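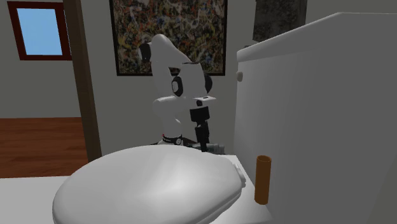

Grosoner provides remote demonstration services for household robot tasks, and the answers below address the questions most often received from new operators. All sessions in the Stenex bathroom set are performed in simulation. The operator controls one arm by hand controller, and the toilet lid remains closed so that it can serve as a work surface.

What does a demonstration consist of?
One complete attempt at the assigned task, from the starting pose to release of the object. Each attempt is limited to 90 seconds. A full set contains 100 accepted attempts.

May I use the gripper view alone?
No. The gripper view shows the tube and the fingers at close range, but much of the room is outside it. Operators must keep at least one room view open at all times.

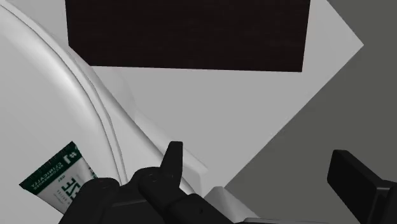

How should I approach a small object?
Bring the gripper down slowly and align the fingers with the middle of the object before closing. After three failed grasps, end the attempt and reset.
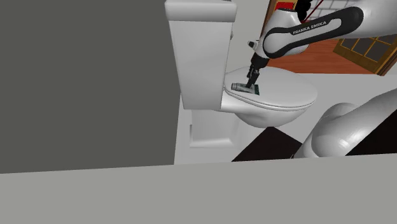
Gripper fingers at the middle of the tube, room view.

Who reviews my demonstrations?
The Lodombridge office reviews every set. Results are normally returned within nine days.

Last updated 25 June 2022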